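Skillance Hand-Held Gripper
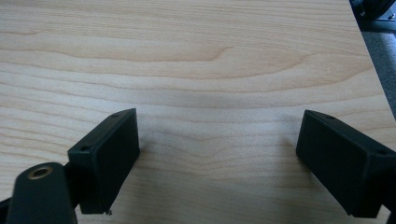
Fingers of a hand-held gripper in the open position over a wooden tabletop.

The Skillance is a hand-held gripper kit used to record manipulation tasks for robot training. It is made and sold by Flurnadard, a small equipment maker based in Nernthorpe. An operator holds the tool, squeezes a trigger to close two parallel fingers, and carries out a task by hand while a camera mounted on the body records the fingers and the work surface. The recordings are later used to train control policies for robot arms fitted with the same fingers.

The kit is sold in two versions, a bench version and a field version. They share the same fingers and trigger mechanism and differ in power supply and storage.

History

Work on the tool began under Chang-ho Cheon, a mechanical engineer who had earlier designed jigs for small-parts assembly. His first version used a single moving finger closing against a fixed one. It was dropped after trials showed that objects were pushed sideways during closing, which made the recordings hard to transfer to arms with symmetrical grippers. The second version moved both fingers along a common rail and has been kept with minor changes.

Albertina Azevedo joined the project to write the recording software. The first production batch consisted of 200 units and went on sale in August. A revised trigger spring was introduced in the second batch, and owners of earlier units could order the part separately.

Design

The fingers are matte black rectangular blocks with flat end faces. Screw holes in the top face of each finger accept add-on pads and guards. The mounting arms behind the fingers carry brass threaded inserts, so that fingers can be removed and refitted many times without wearing the surrounding material. The maximum opening is 84 mm between the end faces.

The trigger acts on both fingers through a rack and pinion. Finger position is read by a magnetic encoder on the pinion shaft and stored with each video frame. There is no motor. Grip force depends on the operator and is not measured in the standard kit, although a force-sensing finger set is listed as an option.

The camera looks forward and down over the fingers. Its position is fixed at the factory, and the manual warns against loosening the bracket, as doing so invalidates the supplied calibration file.

Operation

A session starts with the fingers fully open over a plain surface. The software stores this position as the upper limit of travel. The operator then closes the fingers completely to set the lower limit. Both steps are repeated whenever the fingers are changed.

Each demonstration is recorded as a separate file. The operator marks the start and end with a button under the thumb. Files with dropped frames or lost tracking are flagged and can be excluded at export. Export formats cover the common robot learning libraries, and a plain format with video and a table of finger positions is also provided.

Bare tables with little surface pattern can cause tracking to drift. The manual recommends leaving fixed items near the work area or placing the printed mat included in the bench version.

Evaluation

A comparison by Soo-ah Ahn and Nam-gil Shim at the Ham test laboratory used the bench version to collect 3,712 demonstrations of sorting, stacking and lid-opening tasks. The work was shared among 11 operators. Almost all of the rejected files came from lid-opening, where the operator's free hand blocked the camera. The authors rated the encoder as consistent between units and criticized the weight of the body during long sessions.

A shorter review by Jin-sol Song noted that the flat finger faces held boxes and blocks well but let round objects turn in the grip. Song also found the screw holes on the fingers convenient for fitting home-made pads, and considered the price of the force-sensing set high for occasional use.

Supply and support

The bench version includes the tool, one set of fingers, a cable, the printed mat and a hex key. The field version replaces the cable with a battery pack and adds a hard case. Replacement fingers are sold in pairs. Software updates are free for registered owners, and calibration files can be downloaded again using the serial number on the underside of the handle.

See also

Parallel gripper
Learning from demonstration
Teleoperation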